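**Ticket 2253 – Grasp attempts saved with the wrong outcome label**

Opened by: Kirsten Hviid
Assigned to: Karthikeyan Annamalai
Project: Verkaleo, bin picking cell
Opened: January 16, 2018

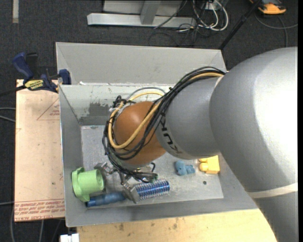 ### Problem

The last batch had 300 grasp attempts on the KUKA arm. Going through the records by hand, I found 18 marked "success" where the final camera view shows nothing in the gripper. The opposite mistake did not come up. Training is on hold until we know if older batches have it too.

### Setup

- Grey metal bin, clamped, with small mixed items (plastic cup, toys, cylinders)
- Fixed camera, same mount as the earlier batches
- Label comes from finger width after the lift. Anything wider than fully closed counts as a hold.

### Log

**Karthikeyan:** Checked the closed reading with no object. It should be 0 mm and it reads 3 mm. The threshold in the config is lower than that, so a missed grasp can pass as a hold. Not every miss does, and I don't know why yet.

**Ehsan Gilani:** Could it be the cables? If the bundle pulls on the gripper when the wrist turns, the reading might drift.

**Karthikeyan:** Tried it. Turned the wrist through its full range with the fingers closed and the reading moved a little near one end. All the bad records are from that end of the range.

**Kirsten:** Please don't just raise the threshold. The thin items will start showing up as misses and we lose good examples.

**Karthikeyan:** Agreed. Two changes instead:

1. Zero the finger width at the start of each run.
2. Compare the bin view before and after the lift. If the two checks disagree, the record goes to a "review" folder and gets no label.

**Sze-wing Man:** Reran the labels on the saved images with change 2 only. All the bad records went to review. So did a few good ones where a cup rolled – fine with me, I can sort those by hand.

### Status

Both changes are merged. The bad records are relabeled as misses and the batch is cleared for training. Sze-wing is running the older batches through the new check. Ticket stays open until that is finished. Cable routing at the wrist moved to a separate ticket for Ehsan.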